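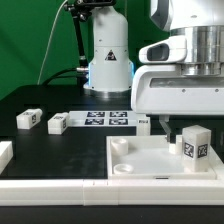

Flundville Wind Farm

Flundville is an onshore wind farm on the ridge north of Brukine, and I've been keeping this page going for longer than I care to admit. It has 13 turbines and a single substation, plus a gravel access road that I've walked more often than is sensible (bring boots!). Last checked against the county filings on 3/10/21.

Ownership

The project was started by Prornari, a small developer that leased the ridge from four farming families. Prornari built the whole thing with bank debt and then sold a 60 percent stake to Hsiao, a pension-backed infrastructure fund, once the turbines were running. It kept the rest, and it still runs the site day to day under a service contract. People write to me asking if Hsiao bought the land too - no, the leases stayed with the families, and only the operating company changed hands.

The sale

Tobias Haddad handled the deal for Prornari, and Birdie Rosenthal signed for Hsiao. The price was never published, so please stop adding one to the talk page. What did come out was the condition list: the lender had to agree, the state utility board had to sign off, and the power contract had to carry over unchanged. The board took its time and closing slipped into March, which annoyed pretty much everyone I talked to.
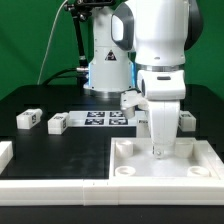 White robotic arm over a square tray on a black tabletop.

Power and grid connection

All the output goes to the Brukine utility under a fixed-price contract. The line down to town is four miles long and was the most argued-over part of the job, with 625 written comments sent in (I read most of them, and a good many were about one hedgerow). The developer moved two poles in the end.

Community fund

Each turbine pays $4,000 a year into a local fund. So far it has paid for library heating and a new roof on the bus shelter. The fund rules weren't touched by the sale.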